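# Wie schläft man eigentlich auf einem Forschungsschiff?

Stell dir vor, du liegst in deinem Bett, und das Bett wandert. Erst ein bisschen nach links, dann ein bisschen nach rechts, und dann hebt sich auch noch das Fußende, als wollte es aufstehen und frühstücken gehen. So ungefähr fühlt sich die erste Nacht auf einem Forschungsschiff an, zum Beispiel auf der Clamia, die jeden Oktober von Brarkum aus aufs Meer hinausfährt.

Auf so einem Schiff wird rund um die Uhr gearbeitet. Das Meer macht ja auch keine Pause, und ein Tag auf See kostet sehr viel Geld. Darum teilen sich die Menschen an Bord in **Wachen** auf. Eine Wache dauert vier Stunden, danach hat man acht Stunden frei, und dann geht es wieder von vorne los. Wer die Wache von Mitternacht bis vier Uhr hat, isst also manchmal Nudeln, wenn andere gerade vom Frühstück träumen (und die Nudeln schmecken dann besonders gut!).

Die Betten heißen an Bord **Kojen**. Sie sind schmal und haben an der Seite ein hohes Brett, damit man bei Wellengang nicht herauskullert. Wenn es richtig schaukelt, gibt es einen alten Trick: Man stopft die Rettungsweste oder eine zusammengerollte Decke unter den äußeren Rand der Matratze. Dann liegt man wie in einer kleinen Mulde zwischen Matratze und Wand – fast wie eine Erbse in der Schote.

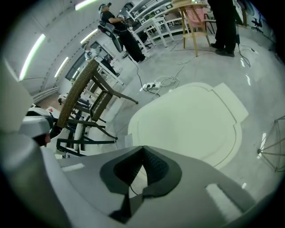 *Eine große, cremefarbene Platte mit runder Form, flach auf dem glänzenden Boden.*

Was machen die Leute denn nun, wenn sie wach sind? Sie lassen zum Beispiel einen Wasserschöpfer an einem langen Seil in die Tiefe, manchmal 3000 Meter weit hinunter. Das dauert, und deshalb braucht man Geduld und warme Socken. Unten ist es stockdunkel und sehr kalt. Schon ab 200 Metern kommt nur noch ganz wenig Sonnenlicht an, und man könnte dort kein Buch mehr lesen, selbst wenn es wasserfest wäre.

Und wenn einem schlecht wird? Das passiert auch Leuten, die schon oft gefahren sind. Es kommt daher, dass die Augen in der Kabine melden: »Alles steht still«, während das Gleichgewichtsorgan im Ohr ruft: »Wir wackeln!« Das Gehirn weiß dann nicht, wem es glauben soll. Am besten geht man mit einem Erwachsenen an die frische Luft und schaut auf den Horizont – das ist die Linie, an der sich Himmel und Wasser treffen. Trockener Zwieback hilft vielen auch.

Nach ein paar Tagen hat sich der Körper meistens an das Schaukeln gewöhnt. Manche merken es erst wieder, wenn sie zurück im Hafen sind und der feste Boden unter ihren Füßen zu schwanken scheint. Dafür gibt es sogar ein eigenes Wort: **landkrank**.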